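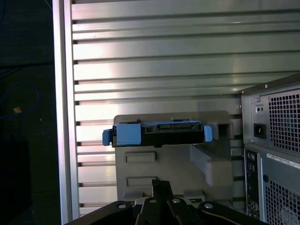
Carrier on the gray bracket, blue tabs at both ends.

Replacing the drive in the old desktop server
Posted in March by Helge Sæther

The machine that holds our scanned drawings is old enough that I no longer trust its disk. It lives under the bench and has run more or less continuously since I inherited it from Mattes Rothe, who labeled it Prondska on a strip of tape. Prondska it remains. On Thursday I took the side off and changed the data drive.

The SMART report had shown 17 reallocated sectors for months. Then it showed 267. The absolute number matters less than the change, and a change of that size inside one week was enough for me to order a replacement.

Before opening anything

I ran a full backup to the external disk and compared checksums on a sample of 2,000 files. There were 2 mismatches, both in a cache folder I should have excluded in the first place. Then shutdown, mains cable out, and the power button held for a few seconds to drain what was left.

I also wrote down which data port the old drive was using. The boot order on this board follows port numbers, and I have lost an evening to that before.

The carrier

The carriers in this case are black with light blue plastic fittings, including a release tab at each end. They need no tools. Squeeze both tabs toward the middle and keep the pull straight. If it binds on one side, push it back in and start again - the plastic is old and I don't have a spare.

I disconnect the cables with the carrier still seated. Power first, then data. Pull on the plug body and leave the wire alone. The data connector on the old drive was stiff, and I worked it from side to side a little at a time.

Some of the hardware in there has its circuit board exposed, with a row of gold contacts along the edge. Keep fingers off the board. I wear a wrist strap clipped to bare metal on the chassis. I used to skip it and never had a failure I could blame on that, but the strap takes ten seconds.

While the side was off I blew out the dust and checked that the remaining blue carrier was properly seated at its angle, next to the unit with the DELL sticker.

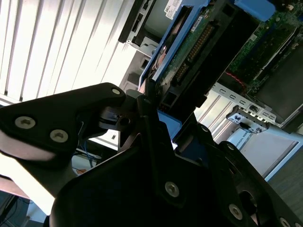 Fitting the new drive

1. Flex the carrier open slightly and seat the pins in the side holes of the drive, one side at a time.
2. Check that the connectors face the cable side. I got this wrong once on a similar case.
3. Slide the carrier in until both tabs click.
4. Data cable, then power.
5. Tug each plug gently before closing up.

The new disk appeared in the BIOS at the first attempt. I partitioned it, ran a long self-test overnight and started the restore the next morning before coffee. Permissions came across intact apart from one shared folder, which had been wrong on the old disk too.

The old drive goes on the shelf until the next full backup has been verified. After that it gets wiped and recycled.

14 shares | 3 comments

Gunnel Nordin
Did you consider going to SSD for this? Drawings are small files.

Helge Sæther
I did. The access pattern is one person opening one file at a time, so I spent the money on capacity.

Patricio Paredes
Worth adding: photograph the cable routing before you unplug. Mine would not close afterward because a cable was sitting under the lip of the panel.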